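Progress Report No. 4: Teleoperated Demonstration for Desktop Computer Disassembly

February 2018
Prepared by the Casley project team for the program manager, Jeler

2 comments | 24 shares

1. Scope of this report

This report covers work done since Progress Report No. 3 on Work Package 2, remote demonstration of disassembly and refitting tasks on end-of-life desktop computers. Work Package 1 (hand guiding) is closed except for the items in section 3. Spending is within the approved budget and no change to the labour allocation is requested.

2. Status against plan

The arm, gripper and operator station have been moved from the temporary bench at Nazarenko to the permanent work table at Casley. The move included re-levelling the table, re-measuring the arm base and repeating the full calibration of the tool centre point. The calibration was repeated after the gripper bracket was refitted, as the first result showed an offset along the approach axis that we could not attribute to the arm.

The remote control link is in regular use. The operator moves a handheld controller and the arm follows the change in position at a reduced scale. Two scale settings are provided, one for travel and one for fine work inside the case. Operators asked for a third, intermediate setting. We tried it and removed it again, as it led to wrong selections at the point of changing from travel to fine work.

The demonstration recorder (Tikititz) now stores joint positions, gripper opening, controller input and camera images against a common clock. Earlier versions stored the controller input on its own clock, and recordings made under those versions have been withdrawn from the training set. They are kept on the archive drive and may be used for operator training only.

3. Hand guiding: closing items

Hand guiding was retained for teaching approach poses above the fixture plate. It works well there. The fixture does not move, the clearances are generous and a person can stand beside the arm without blocking a camera.

Inside the computer case it was less satisfactory. The walls of the case and the drive cage leave little room for the demonstrator's hands, and the force needed to move the wrist joints was enough to disturb parts already loosened. Several recordings also show the demonstrator's forearm between the camera and the part being handled, which makes the images of limited value for learning. We recommend that hand guiding not be used for in-case tasks in the remaining work packages. The written comparison of both methods is complete and will be sent as a separate annex.

4. Remote demonstration: tasks and observations

The task list for this work package is as follows.

Task A: remove a memory module and place it in a fixture slot.
Task B: remove an expansion card.
Task C: disconnect a drive cable.
Task D: return a memory module to its socket on the board.

Task A is being recorded to the agreed procedure. The main difficulty is the retaining clips at the ends of the memory slots, which must be opened before the module is lifted. Operators tended to pull early. The procedure now has the operator stop above the slot, check both clips in the close camera view and then proceed. The stop is marked in the recording by a foot pedal, so that it can be cut or kept when the data are prepared.

Task B has been recorded for small cards only. The graphics card is heavier and its latch is hard to see from the fixed camera. It has been deferred until a second viewpoint is available.

Task C gives the least consistent demonstrations. Cables do not return to the same position between attempts, and the operators differ in where they choose to grip. We do not intend to force a single method at this stage. Each recording is labelled with the grip used.

Task D has not started. It depends on the insertion force limit described in section 5.

5. Technical issues

Delay. Image delay at the operator station was high enough to cause overshoot during fine work. The video is now sent over a separate network connection from the arm commands. Overshoot is reduced, but operators still slow down more than they would with a direct view of the table.

Force feedback. The controller gives no sense of contact. A contact indicator has been added to the operator's screen, driven by the estimated force at the wrist. Operators reported that it is useful on the way down into the case and distracting when carrying a part. It will be made switchable.

Force limit. A limit on downward force is required before any part is pushed into a socket. The software is written and is being tested on scrap boards.

Fixture wear. Two holders on the printed fixture plate became loose with use and were reprinted with thicker walls. Their position was not changed, so existing approach poses remain valid.

6. Work planned for the next period

- Install and calibrate the second camera for Task B.
- Complete force limit testing and begin Task D.
- Train the first policy on Task A recordings and report its behaviour on a case not used in the demonstrations.
- Issue the revised operator procedure, with the pedal stop included.

The policy trained on Task A will be run at reduced speed with an operator at the stop button. Results are due to Jeler in June, together with the recordings and their labels.

7. Decision requested

Approval is requested to move the graphics card portion of Task B into Work Package 3. The change has no effect on total cost. If it is not approved, a temporary camera mount can be made in-house, but the calibration would have to be repeated once the permanent mount is fitted.

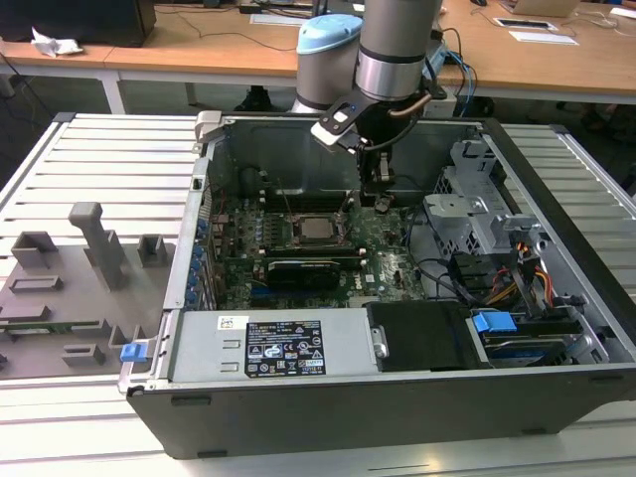
Figure 1. Gripper over the motherboard of an open Dell tower, with the fixture plate alongside.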